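Cable rules for the two-arm table

Oliwia Wróbel asked me to write down the rules we use at the two-arm table, so I'm putting them here. We have 36 on the wall now and most are dull. The ones about cables get broken the most.

Before a run, both arms go through their full reach at slow speed with one person watching the wires and nothing else. If a cable snags or pulls tight, stop and reroute it.
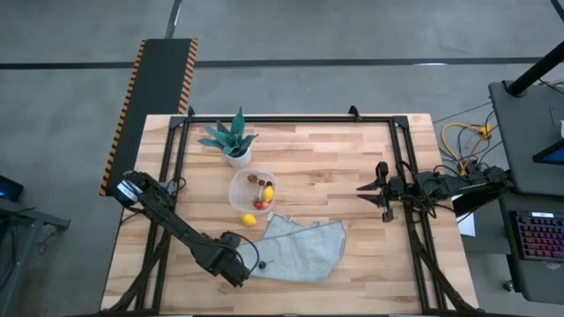 Cloth, lemons and both arms at the table.

Floor cables are a separate check. Anything lying where people walk gets moved or taped down – no exceptions for short sessions. Patricio Marín wants covers instead of tape, and he may be right, but we haven't priced them yet.

Next up is rule 12, who gets to hold the stop button.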